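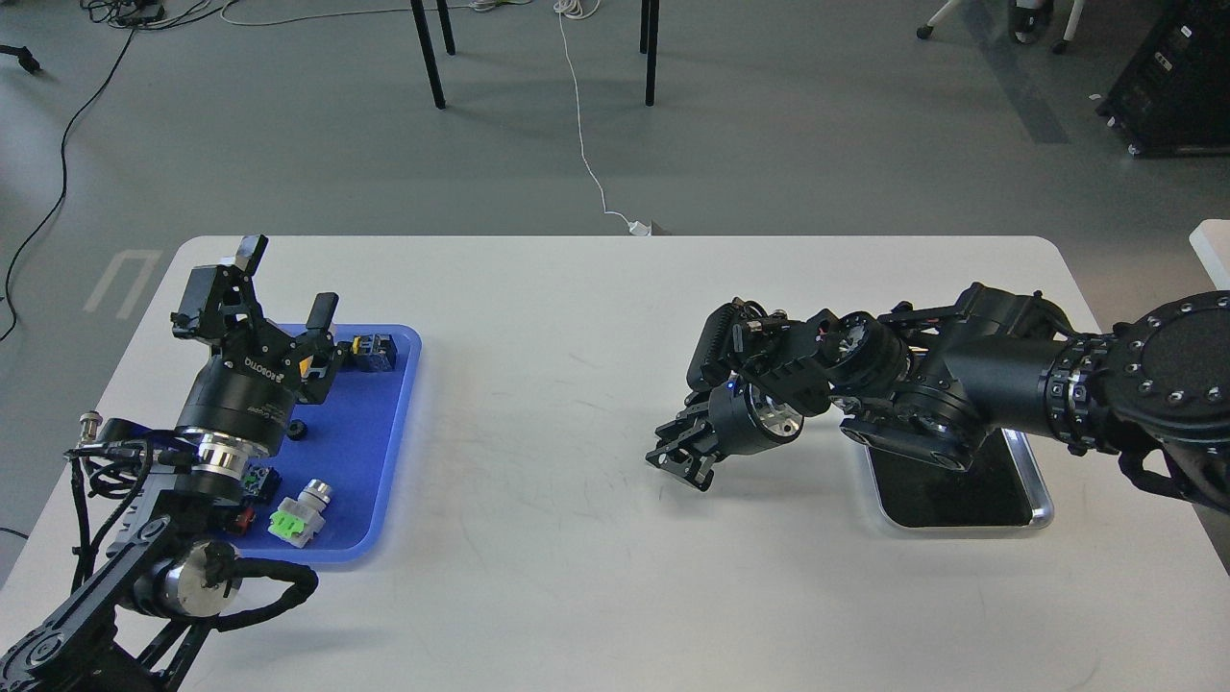 Print this post | E-mail this post

I spent Sunday evening going back through the hand histories from the Hinthorpe deepstack, and one spot has been bothering me enough to write it up. The buy-in is modest, the structure is decent, and the final table is where I keep giving the money back.

Ten of us were left at the merge. Blinds were high enough that the average stack was nineteen big blinds, and the payouts jumped steeply from fourth place upwards. I had twenty-two, on the button. Ebbe Backlund had a little more than me in the big blind. Two players had fewer than six each.

It folded round to me with ace-nine offsuit. I shoved. Ebbe called with a pair of jacks and I went home in tenth.

On chips alone the shove is fine. Ace-nine from the button at that depth shows a small profit against almost any sensible calling range. I have known that for years, and I suspect I stopped thinking as soon as I remembered it. The trouble is that chips are not money at that stage. When I put the payouts through a standard ICM model, the same shove lost a small amount, and a raise to two big blinds with a plan to fold to a re-raise came out ahead.
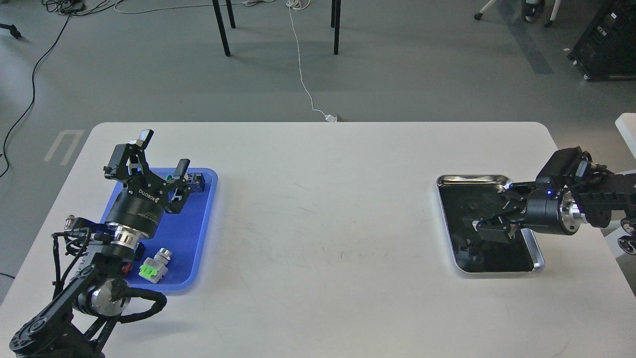

Two-finger gripper over the blue tray, white table.

The reason is the short stacks. With two players about to be forced in, every hand I survive has a value even if I win nothing. Busting to the one player who covered me gave that up for a set of blinds and antes. Had Ebbe been the one with six bigs, I would shove every time and not lose sleep.

I ran the numbers again with different assumptions about his calls. If he folds everything below tens and ace-queen, the shove creeps back to level. If he calls with ace-ten and sevens -- and having played with him at Rimness all winter, I think he does -- it is clearly wrong. So the mistake was partly arithmetic and partly not using what I knew about the man in the seat.

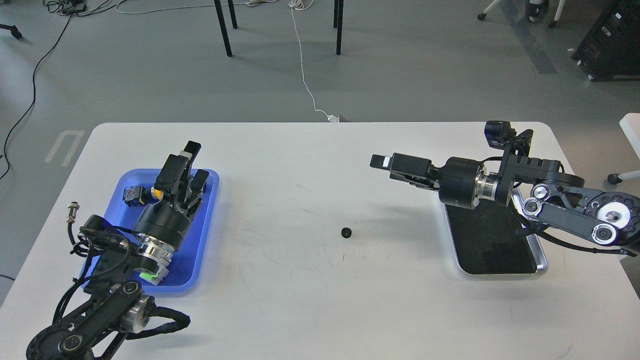 Photo: Magnusson

A few notes for anyone who wants to repeat the exercise. Enter the real payouts, including the flat part at the bottom. Enter the stacks after the antes are posted; I got this wrong the first time and it moved the answer by more than I expected. Do not trust a result that depends on one exact calling range. Try a tight one and a loose one and see whether your play survives both.

I have started a small set of drills from old final tables, all between twelve and twenty-five big blinds. The next outing is the Tridow event in February, where the levels are shorter, so the drills will have to cover the stacks under ten as well.

2 comments | 2 shares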